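Hulham toy library reopens with longer hours and a lot more on the shelves

Families in Hulham have their toy library back! The doors opened again in February after a winter of sanding, painting and sorting, and by mid-morning on the first day the queue for the desk had reached the coat pegs.

The library has moved from the side room of the old chapel hall to the two front rooms on Tornska Lane, where the wool shop used to be. There is proper daylight, a ramp at the door instead of the two awkward steps, and enough floor for a row of pushchairs. Parents who remember folding everything up and carrying it through the chapel kitchen will be delighted.

Membership is open to anyone looking after a child under seven, and that includes grandparents, childminders and foster carers. A family can borrow up to four items at a time and keep them for three weeks. The catalogue now runs to 300 entries, from single wooden puzzles to a full market stall with an awning, and a printed copy hangs by the door for people who would rather flick through paper.

"I came in for one jigsaw and went home with a train set, a drum and a bag of farm animals," said Ramiro Lozano, who lives two streets away and has twins. "They played with the drum the whole afternoon. I may bring the drum back early."

What's new on the shelves

The biggest change is in the way things are lent out. In the old room most toys went home in carrier bags, and small parts had a habit of staying behind under sofas. Now many of the smaller sets are kept in open baskets and trays, grouped by age, and each group has its own coloured label on the shelf. Yellow is for babies who are sitting up, orange for toddlers, purple for threes and fours, and grey for children about to start school.

The toddler section is a joy. There are stacking rings, posting boxes, chunky animals, cloth books and a whole shelf of what the library calls "in and out" play - simple things to drop, tip, roll and put back again. Anyone who has watched a child of 18 months empty a cupboard will know how long that can keep them happy, and it costs next to nothing to set up at home with whatever is in the house.

A basket, two cubes and a ball

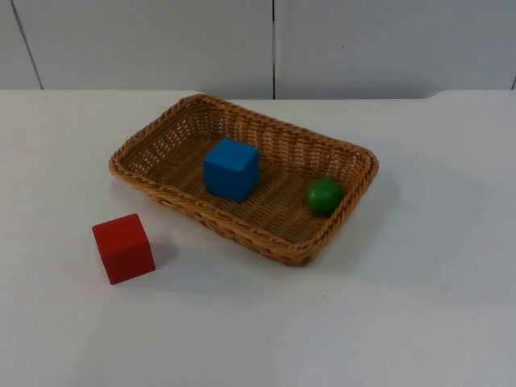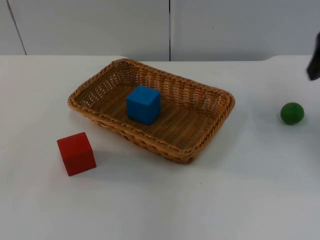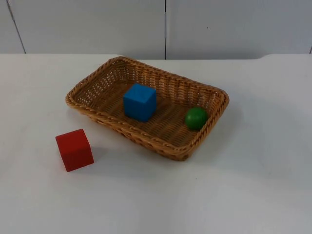

Sessions for the very young

Alongside the lending there are now two drop-in play sessions each week, one in the morning from half past nine and one after lunch from a quarter past one. Neither has to be booked. The morning session is for babies and toddlers together, with mats at the window end and a quieter corner for feeding. The afternoon one suits slightly older children and usually has some sort of making table, so old clothes are a good idea.

The first making table was potato printing, and it was glorious chaos. By the end there were orange stars on the paper, on the table cover and on at least one grandfather, and a long string of prints was pegged up to dry across the back wall. Salt dough is next, followed by a morning of junk instruments for which clean yoghurt pots, lids and cardboard tubes would be very welcome. Please leave them in the crate just inside the porch.

There is tea and squash at both sessions for 40p, and the biscuit tin has been reinstated after a good deal of lobbying. Children with allergies are catered for with fruit and rice cakes, and the person on the tea table can show you the packets if you want to check.

A local story time runs in the last part of the afternoon session. It opened with the tale of Zulu, a very large rabbit who refuses to go to bed, and the audience joined in so loudly with the "No, no, NO!" that people came out of the bakery to see what was going on. Zulu will be back with another adventure next month, along with a felt rabbit that children can take turns to hold.

How the move was paid for

The new rooms needed a fair bit of work. The floor had to be levelled, the wiring was past its best and the shop shelving was far too high for small arms. Brultex, the flooring firm on the Hulham road, laid the new floor at cost and threw in the skirting, and a sponsored walk along the canal in the autumn paid for the shelves. The walk had 75 people signed up, plus several dogs, and it rained from the first bridge to the last. They still finished it!

Shelving is now at two heights, so children can reach the bottom row themselves and choose what they want. The upper row is for heavier items and anything with a battery. The old shop counter has stayed, sanded back and varnished, and works beautifully as the returns desk. A few people have already asked about the brass measuring rule set into its edge, left over from the days when cloth was sold there. It is staying too, and it has already been used to measure a great many children.

Joining and borrowing

Joining takes a few minutes. Bring something with your address on it and fill in the short form at the desk. The yearly fee is £19 for a family, and it can be split into smaller payments if that is easier. There is also a free membership for households who would find the fee difficult. Just ask at the desk; no paperwork is needed.

Late returns are no longer fined. The library will send a text message after three weeks and another a week later, and if a piece has gone missing it would much prefer to hear about it than have the whole set stay at home in disgrace. There is a box of spare parts behind the counter and a surprising number of lost pieces can be matched from it.

Toys are checked and wiped down each time they come back, and anything that goes in mouths is washed before it returns to the shelf. If you notice a loose wheel or a split seam, tie one of the red tags to it and it will go on the mending pile.

Wanted

The library is keen to hear from anyone with good-quality toys to pass on. Wooden vehicles, dolls' clothes, large floor puzzles and musical instruments are all in short supply, and dressing-up outfits for bigger children are borrowed faster than they can be replaced. Soft toys, sadly, can't be taken, and neither can anything electrical without its original charger.

Donations can be dropped off during opening hours, which are now from nine in the morning until four in the afternoon. The porch is not locked overnight, so please don't leave bags there after closing.

The mending table would also love another pair of hands, particularly someone who is happy with a sewing machine. Leave your name at the desk.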